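Household Help Board > Kitchen and Cleaning

Which sponges to buy for a shared kitchen, and how many?

Posted by yupanqui37

Hello. I am new in a shared house, we are 6 people with one kitchen. I have taken the job of buying the cleaning things. Until now everybody used one sponge for plates, pans, stove and also the sink, and the smell was very bad. I threw it away on my first evening.

My doubt is this. Should I buy the cheap yellow sponges with a green side, or cloths, or a brush? I am afraid the green side will scratch our non-stick pan, which is a Grener and was not cheap. And how many should I take so that I do not go to the store every week? We have very little storage, only one drawer under the sink.

Thank you for your patience with my English.

3 replies

uren_kitchen

Brush for the plates, sponge for everything else. Don't use the green side on non-stick.

Dedix

I live in a house like yours, with one person less, and I had the same problem. I will write how we do it now, maybe it helps.

We use the plain yellow ones with the thin green layer. For the non-stick pan only the yellow side, with warm water and soap. If food is stuck, leave water in the pan for half an hour and it comes off without the green part. The green side is for steel pots and the oven tray. Please test it first in a corner that you do not see, because some steel also takes marks.

For the number: one for dishes and one for the stove and sink, and both are changed every 2 weeks. So four sponges is one month for us. More than this is not good with a small drawer, they get pushed to the back and people open a new one each time.

How to keep it in order:

1. Buy for one month only. I put the sponges flat in the cart, next to each other, so I see at once if I have what I need before I go to pay.
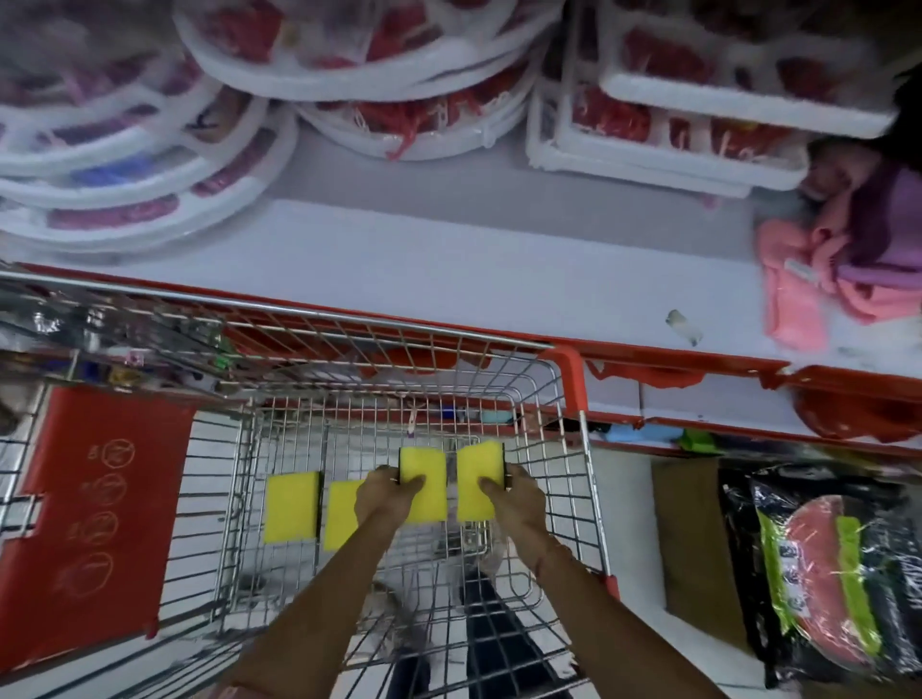
2. At home, cut a small corner from every sponge which is for the stove and sink. Then nobody takes it for the plates by mistake – a pen mark goes away after some days, but a cut corner stays.

3. After use, press the water out well and stand the sponge on its side. Do not leave it lying in the sink.

4. When it smells, throw it away, also if the two weeks are not finished.

I tried cloths too. They are good for the table, but for pans they were too soft and somebody must wash them.

yupanqui37

Thank you both. I like the idea with the corner very much. I will buy four and one brush, and I wrote a note for the fridge. One more thing, can I put the sponge in the dishwasher, top part? We have an old one in the kitchen that works.

Dedix

I did it a few times. It came out clean but the green layer started to open on one side. Now I only change them.

This topic has been viewed 835 times.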